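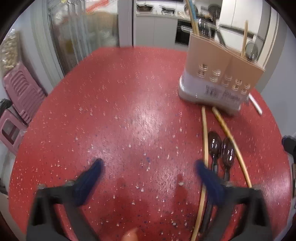 What does Telholm do?

We try out grippers, the arms they go on, and the cameras and controllers that go with them, and we write up what we find for people who are deciding what to buy.

About us

Telholm was started by Ifigeneia Makris, who had spent years fitting arms on packing lines and was tired of picking grippers from a data sheet. Trinity Calloway joined the following November and runs the test program. Our office is in Skindton.

Most of our work is comparison. A client sends two or more grippers and we put them through the same set of jobs. Thin things are a big part of that. A chopstick or the handle of a spoon will show up a bad pad much faster than a box will.
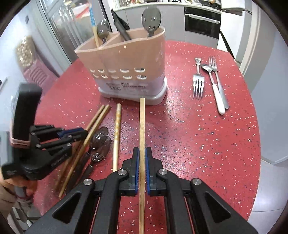
We start with hand-held grippers before anything goes on an arm. It is quicker to change a pad or move a camera that way, and a person can feel when the jaws are out of line. A standard run is 200 picks per object, and we keep every one, including the drops. The log for our longest comparison, on the Drilodmont controller, came to 1,581 entries.

We do not sell hardware and we do not take a cut from makers. Reports are a flat fee. If a gripper does badly, the report says so, and the maker gets 21 days to reply before the client sees the final copy.

Small shops and schools are welcome to write to us.

3 comments

Mahmoud: Do you test suction cups too, or only fingers?

Telholm: Only fingers for now. Trinity can send you the list of what we cover.

gearbox_pat: Would like to see pad wear after the first 100 picks listed on its own.

Contact | Copyright Telholm | Back to top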